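1/
11月8日にStomikの展示室でタイルを見てきたので、メモをここに並べます。長くなります。家の洗面所の壁を貼り替えるかどうかで半年迷っていて、その下見でもありました。

2/
見たのはHoshinoの復刻タイルです。もとはDrindsteadという団地の階段室に貼られていたもので、建物は残っていますが、タイルは二つの棟を除いて塗装で隠れています。原画と型は地元の倉庫に残っていたとのこと。

3/
図柄は一種類だけです。正方形の一つの角から太い帯が出て、四分の一円を描いて隣の角の手前で止まる。四枚を同じ向きに置くと波、一枚おきに回すと輪になる。当時の貼り方の指示書には、向きは階ごとに変えるとありました。

4/
原画を描いたのは樋口ちえ(Chie Higuchi)という人で、団地の設計側に短いあいだ籍を置いていたそうです。本人の名前が出ている資料は少なく、展示室でもパネルが一枚あるだけでした。作品集があれば買うつもりで行ったのですが、ありませんでした。 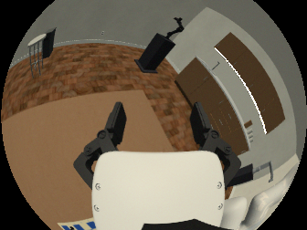 5/
寸法の話。復刻版は一辺200ミリ。当時のものはこれより少し小さかったらしく、帯の太さも比率に合わせて変えてあります。旧品の補修にそのまま使うことはできません。ここは買う前に確認したほうがいいです。

6/
厚みは手に持つと思ったよりあります。床にも使えるかと聞いたら、屋内の壁のみと言われました。カタログの小さい字にもそう書いてあります。玄関の土間に使いたかった人は別のものを探してください。

7/
色は四つ。灰みの青、からし色、れんが色、生成り。帯と地の組み合わせは決まっていて、自由には選べません。青の地に生成りの帯がいちばん原画に近いそうです。私はれんが色の地に生成りの帯が好きでした。

8/
からし色は蛍光灯の下だとかなり緑に寄って見えます。展示室の窓際に持っていくと黄色に戻りました。洗面所のように窓のない場所に貼るなら、サンプルを家の照明で見てから決めないと失敗すると思います。

9/
釉薬はつや消しと半つやの二種類。当時の階段室は半つやです。踊り場の小窓から入る光を上の階まで拾わせる意図があった、とパネルに書いてありました。実物の階段室を見ていないので効果のほどは分かりません。

10/
つや消しは指の跡がつきにくいかわりに、水あかが目立ちそうです。係の人も水まわりなら半つやを勧めると言っていました。見た目はつや消しのほうが好みなので、ここでまた迷いが増えました。

11/
帯の縁に、ごく低い盛り上がりがあります。線を細い土で引いて釉薬を流し込むやり方で、縁が土手の役目をする。横から光を当てると影が出ます。印刷の柄ではこうなりません。触ると分かる程度の段差です。

12/
そのかわり、一枚ごとに帯の端の位置がずれます。並べると線がつながらない箇所が出る。復刻の担当者はこのずれを残したと説明していました。きっちりつなげたい人には向かない製品です。私は気になりませんでした。

13/
展示室の奥の壁に、当時の指示書どおりに貼った面がありました。使った枚数は1,718枚。階段室のひとつの階を原寸で起こしたものだそうで、端の切り物も数に入れているとのこと。

14/
その壁の前に立つと、近くでは輪、離れると斜めの流れに見えます。図面で見たときは輪しか読み取れませんでした。階段を上りながら見る前提で描かれた柄なのだと思います。平らな場所で正面から見る我が家の洗面所とは条件が違います。

15/
目地の色。当時は濃い灰色です。復刻の壁もそうしてありました。隣の小さい見本では白目地も試していて、こちらは一枚ごとの四角が消えて帯だけが浮きます。軽く見えますが、汚れのことを考えると灰色かなと思います。

16/
目地の幅は3ミリ指定。狭くすると前に書いたずれが目立ち、広げると帯が切れて見えるそうです。自分で貼る場合もスペーサーは3ミリのものを使ってくださいとのことでした。

17/
値段。図柄入りが一枚2,000円、無地が一枚その半分です。全面を図柄で埋めると我が家の小さい洗面所でも予算を超えます。腰の高さから下を無地、上を図柄にする案で計算し直しました。それでも安くはありません。

18/
切り物の扱いについて。端で切ると帯の途中で終わります。当時の指示書では、端の列は必ず帯が外へ抜ける向きに回すことになっていました。こうすると切っても柄が途切れた感じになりにくい。壁の見本もそうなっています。
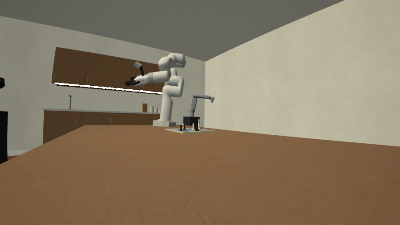
木の天板の長いテーブル。奥に白いロボットアーム。

19/
同じ部屋でMurkasellの照明も見ました。タイルとは別の会社ですが、こちらもDrindsteadの階段室にあった壁付けの灯りを作り直したものです。乳白のガラスに金属の受けがついただけの形です。

20/
もとの灯りは電球用で奥行きがありました。復刻版は光源が薄くなったぶん浅くできたはずなのに、奥行きを変えていません。壁から出っ張るので、狭い廊下だと肩が当たると思います。横から見た形はきれいです。

21/
灯りをつけると、タイルの帯の縁に影が出ます。器具の位置を壁の上のほうにすると影が長くなり、目の高さだとほとんど消える。係の人が二つの位置を切り替えて見せてくれました。タイルを選ぶなら照明の位置も先に決めておくべきでした。

22/
ここからは復刻全般について思っていること。古い団地の部材を今の住宅に持ってくると、だいたい大きすぎます。階段室は天井が高く、見る距離も長い。その寸法の柄を洗面所に入れると、輪が二つ三つ見えて終わりになります。

23/
その点、一辺100ミリの小さい版があればと思って聞いてみました。検討はしたが、帯の縁の土手が小さい寸法だと崩れやすく、見送ったそうです。次の1月に出る追加分は角用の役物と細長い縁用で、正方形の小型はありません。

24/
角用の役物は試作を見せてもらいました。出隅が丸くなっていて、帯が角を回り込みます。これはよかったです。当時の階段室では角に金属の見切りを入れていたそうなので、復刻というより新作の部類です。

25/
気になった点も書いておきます。展示室の説明に、団地に住んでいた人の話がひとつもありません。毎日上り下りしていた人がこの柄をどう見ていたのか、私はそこがいちばん知りたかった。塗装で隠すことになった経緯も書かれていませんでした。

26/
もうひとつ。製品名に樋口さんの名前が入っていません。箱にはHoshinoの名前と団地の名前だけ。原画の人の名前は同封の紙の裏に一行あります。もう少し大きく出してもいいのではないでしょうか。

27/
サンプルは一人二枚まで持ち帰れます。私はれんが色の半つやと、灰みの青のつや消しをもらいました。昨日から洗面所の鏡の横に立てかけてあります。朝と夜で見比べているところです。

28/
今のところ半つやのほうが優勢です。家の照明だと、つや消しの青はただの灰色に見えます。れんが色は昼も夜もあまり変わりません。家族はどちらも重いと言っています。

29/
貼り方の見積もりも取りました。職人さんによると、向きを一枚ずつ指定する柄は、割り付け図がないと受けられないそうです。Stomikでは図面を作ってくれますが有料。方眼紙で自分で描いてもいいと言われたので、描き始めています。

30/
方眼紙に描くと、指示書の回転の規則がよく分かります。横に一枚進むごとに右へ90度、段が変わると左へ90度戻す。踊り場の面だけこの規則を外してあり、そこで流れの向きが上向きに変わります。

31/
洗面所には踊り場がないので、どこで向きを変えるかを自分で決めることになります。鏡の上端か、棚の高さか。棚の高さで変えた図のほうが落ち着いて見えました。まだ鉛筆です。

32/
質問をもらったので追記。展示室は予約なしで入れます。壁の見本は撮影できますが、役物の試作は不可でした。倉庫から出てきた型そのものも展示されていますが、ガラス越しで、裏側は見られません。

33/
もうひとつ追記。浴室に使えるかどうか。湯がかからない壁なら可、浴槽まわりは不可だそうです。中古の旧品を探している方もいましたが、係の人によると、外した旧品の在庫は200枚に届かず、団地の補修用に取ってあって販売はしないとのことです。

34/
割り付け図ができたらまた載せます。れんが色で進める場合、注文は役物が出てからにするつもりです。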